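Report on the open day at the Zesent laboratory, Stundlow
Written by Shahla Shokri
Thursday, August 13, 2020

1. Why we went

Our course in automation asks every student to visit one working laboratory and to write a short report. My group chose Zesent, because they have an open day every July and the entrance is free for students. In our group we were only 2, as the others had already gone to Marinho in spring.

2. The programme

The day started with a talk of one hour. The speaker told us that 153 visitors had signed up, so we were divided by the colour of our badges. The talk was mostly about safety and about how a task is planned before the arm moves at all. I found this part a little long, but later it helped me to understand the demonstration.

After the talk we could walk between the tables. Each table had one engineer, and we could ask what we wanted.

3. The demonstration

I stayed longest at the table where an arm with a many-fingered hand works with small everyday things. The project is called Plirnar. The engineer said that they have recorded 3,492 grasps until now, and that 735 of them were marked as failed. She was quite open about this. A failed grasp is kept in the records, with a short note on the reason.

I asked which objects are the most difficult. She answered that small and narrow ones are hard, as the fingers have little surface to hold, and that the clear ones are hard for the camera.

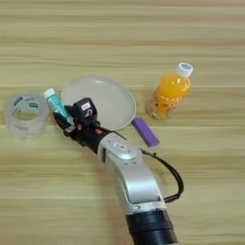 My second question was about speed. The arm can go much faster than it did for us, but on open days they keep it slow - this is a rule of the laboratory.

4. What I learned

Before the visit I believed that the programming is the main work. Now I think that choosing the objects and writing good notes takes at least the same time. In my own project I will keep a list of failed attempts from the first week. I would also like to ask Zesent if we may see their form for the notes, and I have written an email to them, but the answer has not come yet.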